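Yazzie kitchen policy trainer, reviewed after a month of evenings
Reviewed by Zohreh Mohammadi, Mar 3, 2018

I have wanted a decent way to compare imitation learning methods on kitchen jobs for ages, and Yazzie is the first package that has had me staying up past midnight for the fun of it. You give it demonstrations of a task in a simulated kitchen, it trains a policy, and then it puts that policy through a long run of trials with the start positions shuffled. The clever bit is the method underneath. Instead of predicting one small arm movement at a time, it predicts a short stretch of movement, carries out the first part and then thinks again.

I came to it from Divico, which I still like, but Divico's kitchens always felt like a cardboard stage set. These have granite worktops with proper mottling, raised panels on the cupboard doors, and bar handles that stand out from the wood so that the fingers have something to get hold of.

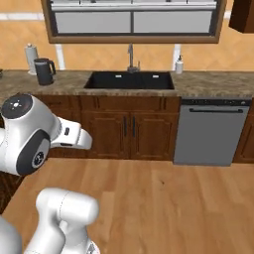
What you get

The download has 30 kitchen layouts, a set of ready-made tasks (opening doors and drawers, switching things on, moving items between worktop and cupboard) and 487 demonstrations recorded by people steering the arm by hand. Lalit Semwal, who shares my office, pointed out that 45 of those come without joint speeds. The loader skips them quietly, which leaves 442 you can train on. I would have liked a warning!

Setting up took me one evening, most of it spent on graphics drivers. After that it was a single settings file and off it went. Training on one decent card runs overnight, and you can stop it and pick it up again without losing anything, a small mercy if your office is as fond of power cuts as ours.

How well the method works

Very well on doors. My old step-by-step policy used to dither near a handle, creeping in, backing off, creeping in again until the trial timed out. The Yazzie policy commits. I ran 30 trials of the cupboard task with each, same starts for both, and the new one opened the door in 22 of them against 13 for the old. I know that is a small test, but I watched every replay and the difference in manner is obvious even in the failures.

Drawers are weaker. Nidia Marulanda suggested shortening the stretch of movement before it replans, and that helped a good deal, though the arm then moves in a slightly nervous way.
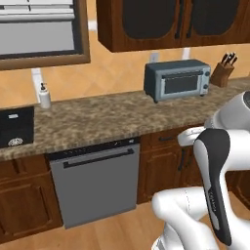 My favourite part is the replay viewer, and I would happily pay for it on its own. You can scrub through any trial, jump between views and see what the policy intended at each moment laid over what the arm did. It is also a good way of spotting trouble with a layout. With the dishwasher beside a drawer stacked above a cupboard door under one worktop, and the arm blocking part of the view of the last two, I could see why a policy working from a single view might get muddled about which handle it was meant to go for. Adding a second view to the training inputs is one line in the settings, and I now do it for every task as a matter of course.

Grumbles

The manual is thin on rewards and thinner on writing your own tasks. Replays eat disk space. Contact with thin handles can be a bit springy, so I wouldn't read much into grip forces, and I haven't tried moving a trained policy to a real arm. Bautista Bustos has promised to have a go in April and I'll add his numbers underneath.

Still, I'd recommend it warmly to any small lab or keen student with one good graphics card. Start with the cupboard task, leave the settings alone for the first run, and check the loader's log for skipped files.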